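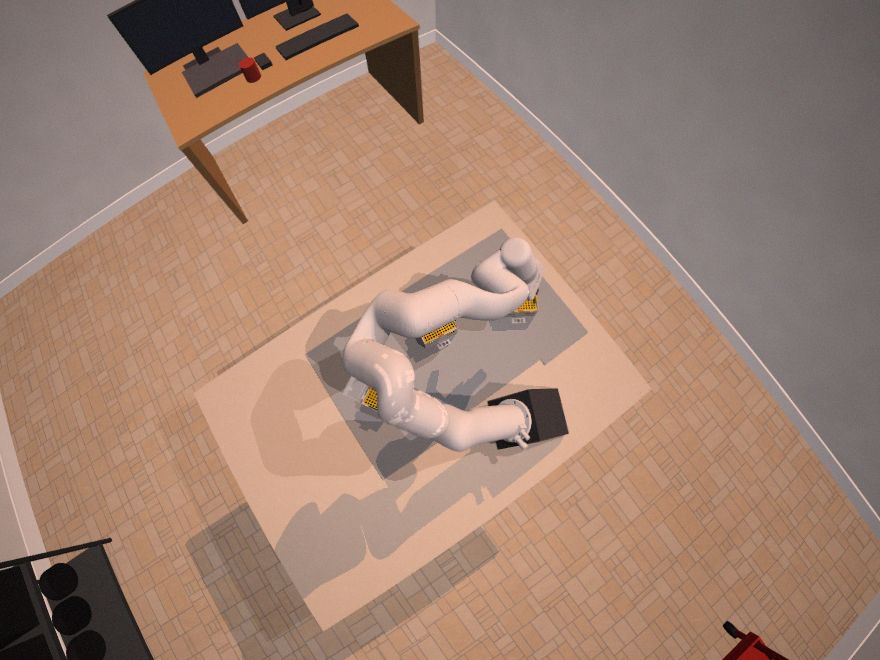 Juvik practice cell: setting up the first pick

Written by Shuzhen Deng, checked by Guangming Lu. Last change: 2021-10-06

In this tutorial you prepare the Juvik simulated cell and teach the arm its first pick from a yellow tray. You need the Arkbridge editor, version 5 or newer. The free license is enough.

1. Open the editor and load the room named Hoscombe. Wait until the status line says Ready.

2. Click the gray work surface and choose Set as base. All positions are now measured from its corner. If you skip this, the arm will use the floor as its base and your heights will be wrong.

3. Select one of the yellow trays. In the panel on the right, write 200 in the field Approach height (millimeters).

4. Keep the speed at 39 percent. You can raise it later, after the path is tested.

5. Press Teach, then drag the gripper until the fingers point straight down over a hole. Press Save point.

6. Run the path one time with Check contact switched on. The black box is a solid object, and the program stops with message 212 when the wrist touches it. In this case move the last point a little to the left and run again.

Repeat steps 3 to 6 for the other trays.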